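Quotations Workshop, Uvholm Reading Room
Notebook entry, Thursday, 4:15 p.m.

Continued sorting the sayings on patience for the September collection. Of the 485 entries received from Montoya, 84 duplicate lines already held under "Waiting" and have been withdrawn. Dezső Vass reviewed the proverbs and returned 7 for which no source could be established. These are to be filed as "Unattributed" - not "Anonymous" - until the Pikirico index has been checked.

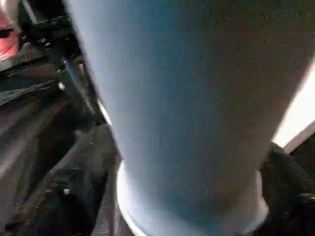
Page last changed: Thursday, 5:40 p.m.

The section on patience with oneself remains short. Staff are asked to propose further entries, with a preference for lines under 40 words. Sayings that treat patience as mere silence should go to the "Quiet" list.

Spelling in the older translations is to be left as printed. The Turnomard sheets have yet to be compared - pages three and four first.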